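# Rice cooker from overseas: is a plug-in step-up transformer safe at 120 V?

Posted in: Household Electrical > Small Appliances

**tmarrow_gultcombe**

I have a rice cooker bought abroad. The rating plate on the underside gives 220 V, 50 Hz, and 860 W. My kitchen outlets are ordinary 120 V, 60 Hz, on a 20 A breaker, shared with a toaster oven and the under-cabinet lights.

I bought a used Abella step-up transformer at a moving sale. Its label says 120 V in, 220 V out, 2,000 W. It weighs more than I expected and hums when nothing is connected to it. The case has one outlet on the front that accepts several plug shapes, and a fuse holder on the back.

What I would like to know:

- Is 2,000 W enough for this load, with margin?
- Does the 50 Hz rating matter, given that a transformer does not change frequency?
- Can the transformer stay plugged in all the time? The outlet is behind the counter and awkward to reach.
- Is the humming a fault?

The cooker has an electronic control panel, if that changes anything. I would like to avoid replacing it. I have searched the forum and found two older threads, but one is about hair dryers and the other turned into an argument about grounding.

**Orkico_bench**

Size is fine. 860 W on a 2,000 W transformer is well under half load. The usual advice for cheap transformers is to keep the continuous load at half the label rating or lower, and you meet that.

Input current matters more than people think. 860 W at 120 V is a little over 7 A, plus transformer losses. A toaster oven can draw 12 A or more. Run both on a 20 A circuit and you are at or over the limit, and the breaker will trip sooner or later. Do not run them together. The lights are a small load and can be ignored if they are LED.

Frequency: a resistance heating element does not care. An electronic control board normally has its own small power supply, which rectifies the input, so 60 Hz is not a problem there either. The exception is a board that keeps time by counting line cycles. On such a board, a timer designed for 50 Hz only will run fast by 20 percent on 60 Hz. Many boards detect the frequency or use a crystal. Test it: set a delay of 30 minutes and compare it with a clock. If it finishes in 25 minutes, you have a line-counted timer. Cooking in the automatic rice programs is ended by temperature for the most part, so even then you may only see a difference in porridge or soup programs.

Humming at no load is normal. Laminations vibrate at twice the line frequency, so you hear 120 Hz. A loud buzz or rattle, or a hum that has become louder, points to loose laminations or a loose case screw. A smell of hot varnish means stop using it.

**dkell46**

just buy a new one, they are 50 dollars. I had a transformer once and it got hot and I threw it out

**Brenda Stockdale**

I will add to the Orkico_bench answer, which is correct as far as it goes.

**Continuous connection.** Do not leave it energized. The core draws magnetizing current whether or not the cooker is running, and a unit of this size can waste a fair amount of power as heat all day. If the wall outlet is hard to reach, use a transformer with its own power switch, and confirm that the switch breaks the input side. Some cheap models switch only the output, and the core stays live. Do not add a light-duty extension cord to solve the access problem. If a cord is unavoidable, it should be 14 gauge or heavier, three-wire, and as short as possible.

**Inrush.** Large transformers draw a brief surge when switched on. A standard breaker normally tolerates it. If yours trips at the moment of switch-on and holds on the second try, inrush is the likely cause. Switch the transformer on first, wait a few seconds, then turn on the cooker.

**Grounding.** With the power disconnected, check continuity from the ground pin of the input plug to the ground contact of the output outlet. Multi-shape outlets often accept a grounded foreign plug without making contact with its ground. If the cooker has a grounded plug and the outlet does not connect to it, the cooker's metal parts are not grounded. Use an adapter that carries the ground through, or have the outlet replaced. The threads you found are long because people treat this as optional. It is not optional near a sink.

**Isolation.** Most units of this type are autotransformers. They give no isolation between input and output. A GFCI upstream may still detect a fault to ground, but do not rely on it as your only protection.

**Fuse.** Read the value on the fuse holder and compare it with the fuse in it. Used units often contain whatever the last owner had in a drawer. If the holder shows no value, ask the maker.

**Temperature.** After 30 minutes under load the case may be warm. If you cannot keep a hand on it, disconnect it and find out why. Leave open space on all sides and keep it off the counter area where steam from the cooker vents.

I keep my Grurnarska unit on a low shelf with the cord routed behind the table leg, and it has given no trouble there.

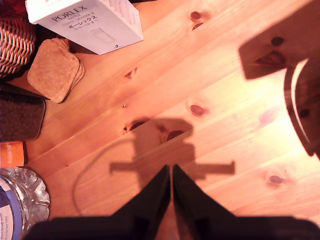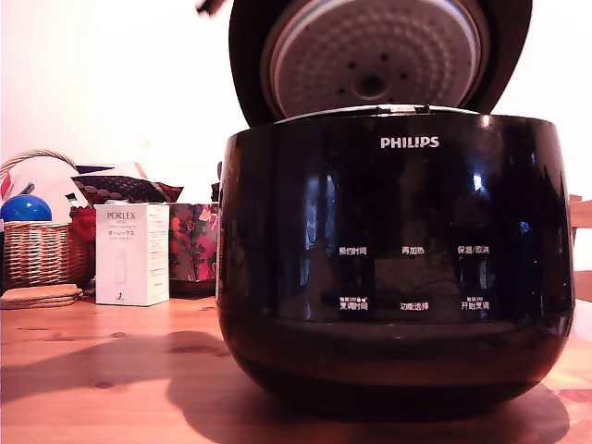 *Page maintained by the Small Appliances Desk, Gultcombe Community Help*

**tmarrow_gultcombe** (follow-up)

Thanks. Ground continuity was open at the output, as Brenda suspected it could be. I have ordered an adapter with a proper ground contact and will not use the cooker until it arrives. The fuse holder is marked 20 A and the fuse matches. I ran the timer check on the bench supply at work and the 30 minute delay ended at 30 minutes, but that supply was set to 50 Hz, so it proves nothing. I will repeat it at home on 60 Hz.

The transformer does have a switch. I have not yet checked which side it breaks.

**Orkico_bench**

Unplug it from the wall first. Put an ohmmeter across the two flat blades of the input plug and work the switch. If the reading goes from a low value to open, it breaks the input. If it stays low in both positions, the switch is on the output side and you will need to disconnect at the wall.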